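Tea, tape and table clearing: an afternoon at the Karirbridge open day

Posted 14th October

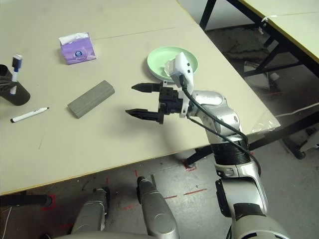 I'd only gone along to the Karirbridge open day because my sister-in-law had a spare ticket and I fancied a nose round (I've lived in Stisstead for years and never once been through the gates). I came home with a bag full of leaflets and an hour of chat on my phone, most of it with Marleny Correa, who runs the table-clearing project and was kind enough to keep talking to me long after she should have gone for her lunch.

My first question was why on earth they'd picked tidying up. Surely there was something grander?

"Everyone asks that," she said. "But have you ever watched somebody tidy a desk? You pick up a pen one way and a tissue another way and you never think about it. The tissue is horrible, by the way. A tissue hasn't got a shape. Whatever shape it had when you looked, it's got a different one once you touch it."

She's been at it since January, with two colleagues, Brayan Ccori and Tsehay Kumsa. Brayan does the teaching side, which means going through the same little job over and over until there's enough for the computer to learn from. They keep a tally on the wall, and on the morning I visited it stood at 3,492 goes. I asked him if he dreams about it.

"I dream about marker pens," he said. "I tidy my own kitchen slower now as well. My wife has noticed."

Tsehay looks after the safety side and gave the talk before each demonstration — she was terrific with the children, I must say! One little lad wanted to know if the robot got bored. She told him no, but the people did, and that was why they had a biscuit rota. Then he asked whether it could do his bedroom, and she said she'd want to see the bedroom first.

I asked her what would count as a good day.

"A dull one," she said. "If I've pressed the stop button and it's stopped, I'm happy. I press it every morning before anyone does anything else."

Back to Marleny, who by now had found a sandwich. I wanted to know about the fingers, as there are only two of them on the hand I'd been looking at, and I'd have thought more was better.

"You'd be surprised what you can do with two," she said. "Try it at home with your thumb and one finger. You can do most of your washing-up."

(I did try it. I can't recommend it for saucepans.)

And when might one turn up in my house? She laughed at that and wouldn't give me a year. "Ask me about a café first. Ask me about one table in a café, on a quiet afternoon. I'd like to get that right."

There were 60 of us on my tour and they had to split us up, so do book early if you're going. The next open day hasn't been fixed yet, but Marleny says the list is kept at the front desk and you can put your name down there. Parking is round the back, past the bike sheds.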